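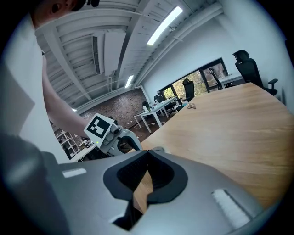
Fig. 1. Two-gripper session, person at left holding the second unit. Marker card on top, green light on.

Robotics Club > Gripper Kit > Set-up > Section 3: Pairing and first recording

2025-04-21, Manolis Gavalas

3. Pairing and first recording

Do section 2 (charging, pads) first. Two people per table. One gripper each.

3.1 Clear a patch of table. Chairs pushed in, bags off the floor. Window blinds down if the sun's on the marker cards, glare kills tracking.

3.2 Check the marker card. Square, black and white, flat on its mount. Corners lifting? New card from the Jiltum box. Don't tape over the pattern.

3.3 Check the black pad. Notch clean, no crumbs or glue. Velcro strips on the grey housing stay on, cable ties go there later.

3.4 Power on. Hold the button until the light goes green. Red means go back to section 2.

3.5 Open the Trullton logger on the laptop. Pick your table number, then Pair. Left unit first, then right. If you get them backwards just unpair and start over, dont rename the files.

NOTE: Logger stops by itself at 500 MB. Save and start a new run.

3.6 Calibration. Jaws pointing at the table, marker card facing your partner. Hold still until the beep. Swap roles and do it again.

3.7 Practice run. Foam block, pick up, pass over, put down. Slow. Elbows off the table. Aim for 11 clean passes before moving on to the Flekmont task sheet.

3.8 Press Stop BEFORE you put the gripper down. Otherwise the last bit of every run is a video of the ceiling.

CAUTION: Fingers out of the jaws when your partner is squeezing. They pinch.

CAUTION: Never rest a gripper on its card side. Bent mounts were most of our repair pile in March.

If it won't pair
- Error 109: laptop is on the school wifi. Switch to the club router.
- Error 13: flat battery, even if the light looks fine. Charge it.
- Nothing at all: restart the logger, then the unit, in that order.

Still stuck, write the unit number and what you tried on the fault sheet and grab a spare. Spares are in the grey Kontogiannis case, bottom layer. Put the faulty one in the tray, not back in teh case.

Section 4 covers naming and uploading your runs.

Questions: see Manolis at club or leave a note on the fault sheet | Back to top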